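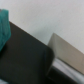
Nenari wrist camera node: frequently asked questions

These questions came to us from people who run the Nenari perception stack on their own arms. Please read the page once before you open a ticket. The parameter names are the same in the simulator and on the real robot, except where we write it.

General

What does the wrist camera node do?

It takes the raw stream from the camera at the wrist, checks each image for quality, and passes the good ones to the grasp planner together with the arm pose at that time. It does not detect objects. Detection is done in a separate node, and you can replace that one with your own.

Do I need the Zaltholm planner?

No. Zaltholm is the planner we test with, so the default topics have its names. Any planner which can read a pose and an image with the same time stamp will work. You must change the topic names in the launch file, in two places: the publisher block and the watchdog block. Many people forget the second one, and then the watchdog stops the arm after start.

Which version does this page describe?

The release of 9/27/22. In older releases the quality check was part of the driver and could not be turned off.

Image quality

Why are so many of my images marked "soft"?

The node computes one sharpness value for every image and compares it with the parameter soft_limit. When the value is under the limit, the image receives the mark "soft". There are three usual causes: the camera is too close to a surface for its fixed focus, the arm is moving fast, or the exposure time is long. An image like the one on top of this page gets the mark. All its edges are blurred, and you can see the colors of the cloth, the panel and the wall but no texture on them.

Start with the exposure. If you set it shorter and the share of soft images stays the same, look at the distance.

Are soft images thrown away?

Not by default. They are written to the log with their mark, and they are not sent to the planner. If you want to save disk space, set keep_soft to false. We recommend to keep them for the first weeks, because they are useful when you try to understand why a grasp was late.

Can I still use a soft image for something?

Yes, for coarse things. Large color regions survive blur quite well. In the image on top, the teal cloth at the left is easy to separate from the off-white wall with a simple color threshold. A feature matcher is a different story: it needs corners and small detail, and it will give you few matches or wrong ones. The Odukoya tracker has a mode named "region only" for such cases. It returns a center and a rough size, without orientation.

A big dark area covers much of my image. Is this an error?

Usually no. With a camera at the wrist it is common that a part of the gripper is in view. The node cannot know by itself which pixels belong to the gripper, so you should give it a mask. See the next section.

Gripper mask

How do I make the mask?

Move the arm to a free position in front of a plain light wall. Start the mask tool, open the gripper completely, and record. Then close it completely and record again. The tool joins the two recordings and writes a mask file. Afterward, open the file in an image viewer and check it with your eyes. Small holes in the mask are not a problem, but a missing finger is.

Do not record the mask when something is hanging over the gripper or lying against it. The tool looks for what stays at the same place in the image, and a cloth that moves with the arm will be included in the mask. Later the detector will be blind in this area.

Should the mask be larger than the gripper?

A little. The default margin is 8 pixels. If your camera mount is not very stiff, try 15. With a larger margin you lose image area near the fingers – exactly the area you need at the last moment of the grasp.

My gripper is dark and the table has a dark edge. The mask is too big.

This happens when the background is not plain. The tool mixes the two dark regions into one. Record again in front of the wall, or correct the mask by hand.

Time and synchronization

The pose and the image do not fit together. What can I do?

First check that both computers use the same clock. Then run the delay test from the tools folder. It moves the wrist joint slowly back and forth and estimates the delay between image and pose. Write the result to camera_delay in the configuration. You have to repeat this when you change the cable, the USB hub or the resolution.

Does the image have to be upright?

No. The node does not rotate anything, and a tilted view is normal when the wrist is turned. The pose already includes the rotation. If your detector was trained only with upright images, use the rotate option in the detector, not in the camera node, or the mask will no longer match.

Logs and support

Where do I find the logs?

In the folder you gave as log_root. There is one subfolder for each run. The file quality.csv has one line per image, with the time stamp, the sharpness value and the mark.

What should I send with a ticket?

Your launch file, the mask file, quality.csv, and a few original images – please not screenshots, as they are scaled and the sharpness value changes. Also write which planner you use and whether the problem is present in the Nurnby simulator. The simulator does not model focus blur at this time, so questions about soft images can be answered only with data from the real arm.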